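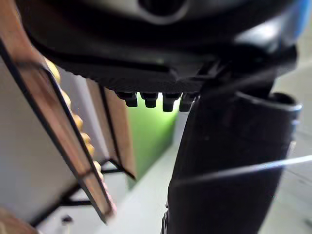

发件人：Geeta Gautam
日期：2020年1月23日
主题：Re: 滚动裁切机切绒面布跑边

Hussam 您好：

您上封信里写道：

> 我们用 Hokine 的滚刀架切绒面布，幅宽 872 毫米，切到后半段布就往右偏。
> 换过新刀片，压条也重新拧过，还是一样。切卡纸没有问题。
> 各位切软料时压条下面垫东西吗？
> Hussam Khalaf 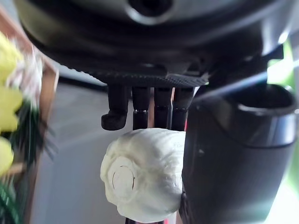
阅读时间：2分钟

我们店里用的也是这个型号，去年三月碰到过同样的情况。卡纸切得直，说明导轨没有弯，先不用拆。问题多半在压条的胶垫上，用久了中间一段会变硬，压不住软料。

我的做法是把旧胶垫整条撕下来，底槽用酒精擦干净，再贴新的。原厂胶垫只有 600 毫米一种长度，要接一段，接口放在起刀那一头。Bunix 卖的散装胶条也能用，厚度要选对，太厚了压条扣不下去。 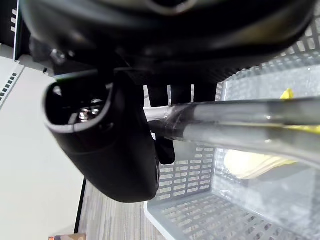
另外绒面布有顺逆毛，顺着毛的方向走刀会好一些。刀不要一次切透，先轻轻走一遍，第二遍再加力。我切 544 毫米宽的灯罩布时都是分两刀，边上基本不起毛。

Kam-wah Poon 之前在列表里提过，可以在布下面衬一张薄牛皮纸，两层一起切。我试过，管用，就是费纸，刀片也钝得快一些。量少的话可以先这样应付。

如果换了胶垫还偏，请量一下刀座和导轨之间左右有没有晃动，把结果发上来。

Geeta Gautam

--
退订请发空白邮件，主题写“退订”。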